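3.2 Collecting the bedroom demonstrations
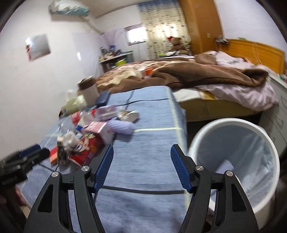 Figure 2. View from the gripper tool over a bedroom table, with a bin to the right.

I'll admit I was the one in our student project who pushed for bedrooms. Our first rounds, back in October, all came from the Lernosum teaching lab, and everything there was so tidy that the Kirkov policy (our name for the small network we train in Section 4) fell apart the moment it met a real mess! So we took the hand-held grippers into people's homes and worked with whatever was on the table — boxes, wrappers, cartons, crumpled plastic or tissue, all of it piled together as in Figure 2.

The round ended with 2,892 demonstrations, and I threw out 185 of them after watching every single one (a long week, with a lot of tea). Most of those had lost tracking, and a few were just me forgetting to press record until halfway through a grasp. Soft wrappers gave us far more trouble than cartons did, and we come back to that in Section 5.

We kept 2 homes aside for testing, and the Plorkgate club ran those sessions without telling me which objects they'd picked. I still think that was the best call we made — it kept me from tuning things to my own favorite clutter.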